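Semple Shop Towels and Cloths: Frequently Asked Questions

What sizes do the cloths come in?
Two sizes. The small is sold in packs of 20 and the large in packs of 6. Both come hemmed on all four sides.

Do I need to wash them before first use?
Yes. New cloths carry a finish from the mill that keeps them from soaking up much. One warm wash takes most of it out. Wash red and blue cloths by themselves the first two times.

What temperature should I wash them at?
Up to 60 degrees Celsius for cotton. Use ordinary detergent and skip the fabric softener. Softener leaves a coating on the fibers and the cloth starts pushing water around.

Can I put oily cloths in the dryer?
No. Cloths that have been used with linseed oil, stain or solvent can catch fire, even after washing. Lay them flat outdoors until they are fully dry, then check with your local waste service about disposal. Never leave them in a pile.

Will the cloths leave lint on glass?
The Jirnum weave leaves very little after three or four washes. The Zumness weave is thicker and made for spills — use it on floors and counters.

How should I fold them for storage?
Fold in half, then in half again, and stack with the fold facing out. Folded this way, you get eight clean faces from one cloth by turning it as you work. 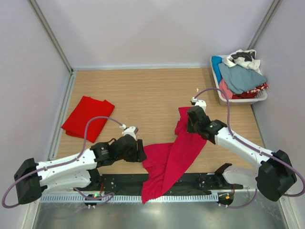 Red cloth, folded.

Do you take bulk orders?
Yes. Orders of 400 cloths or more ship from our Stindon warehouse on a pallet. Write to Craig Haldane in sales for a quote and include your delivery address and whether you have a loading dock.

Can I return an opened pack?
Unwashed cloths can come back, even if the pack is open. We can't take washed ones unless a hem has failed. For hem problems, send a photo to Kerttu Turunen in customer service and she will arrange a replacement.

When will green be back in stock?
We expect more in March. Large size first, small after that.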